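evside-households list
Subject: Re: Top loader in a narrow space, powder or liquid, and sorting
Date: 15/05/2020

An earlier message on this list said:

> We have just moved into one of the Ragnarsson flats and inherited a
> top-loading washer. I have only ever used a front loader. It lives in
> a slot hardly wider than itself, so there is no room for a laundry
> basket next to it. Three questions. Where do you put the clothes
> while you are sorting them? Does the powder go in the drum or in the
> little drawer? And is it bad to fill it to the top? I did that twice
> and the second load came out with white streaks all over a navy
> jumper. The booklet is missing.

Hello,

We have had a top loader in the same sort of gap for 14 years, counting the one before this, so I can answer most of it. Ours is an LG and yours may be laid out differently, but the habits carry over.

First, the gap. You can't get at the sides, so everything has to happen from the front and from above. I stand the lid right up against the back wall before I start and leave it there until the load is in. Check that nothing on your wall stops it going all the way back. 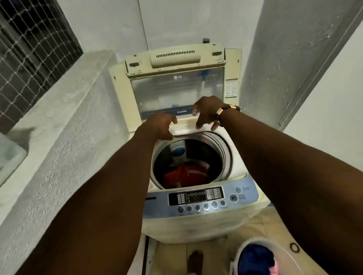

I used to keep the powder on a shelf across the hall and gave that up. It now lives in the utility space with the pegs. If you are short, a step stool is worth having, as the bottom of the drum is a long way down and there is always one sock left there.

On where to put the clothes: a basin on the floor. We use a round white plastic one, wide and shallow. A tall basket is no good for this, you end up digging. In a shallow basin you can press everything down, see what colours you have got and pull out what doesn't belong. Ours came from the Nustden shop by the bus station and has outlived two proper baskets. I take it to the line afterwards as well.

The way I go about a load is this.

1. Empty all pockets and do up zips. Turn dark things inside out.

2. Tip the lot into the basin and sort it there. Whites go in a separate wash. Reds and oranges I keep back from everything else for the first few washes, after an accident with a school shirt last August.

3. Push the pile down flat with both hands. If it still stands well above the rim it is too much for one wash in our machine. Basin sizes vary, so you will need to find your own mark.

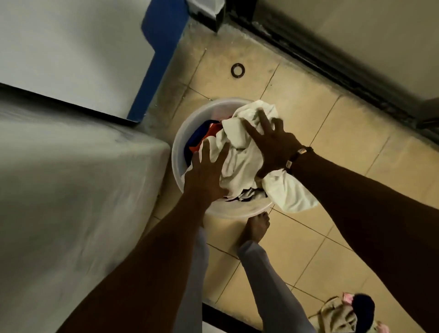
4. Put the clothes in loosely, a few at a time, round the drum. Don't ram them down. A sheet should go in by its edges and not as a ball, or it wraps round everything else.

5. Add the detergent, close the lid and pick the programme. I use the 54 minute one for nearly everything. Towels get the long one.

Your white streaks are almost certainly powder that did not dissolve. Too full a drum will do it, and so will cold water with too much powder. I would try a smaller load and less powder before buying anything. Put the jumper through a plain rinse and it should come clean.

As for the drawer, ours is a small white one at the back of the opening, above the rim of the drum, and it pulls out towards you. Look in the same place on yours. It is easy to miss if it is pushed in.
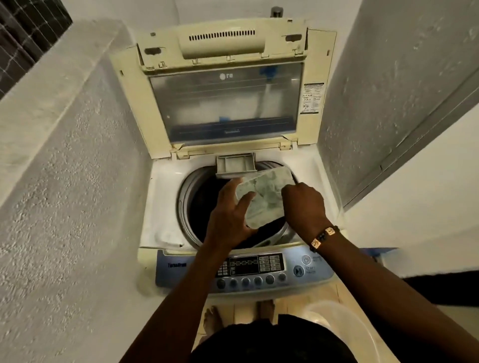

POWDER AND LIQUID

Powder goes in the drawer in our house. I tried the Rornex liquid when the powder was out of stock and had no complaints, apart from the cap being hard to read. Pull the drawer right out now and then, if yours comes out, and wash it under the tap with an old toothbrush. The corners of the top deck want a wipe too. Dust settles there and goes to paste.

I leave the lid up for a few hours after the last wash of the day.

On the missing booklet, look for a label on the lid frame. Ours has one on the right-hand side, in very small print.

Flat 4, Evside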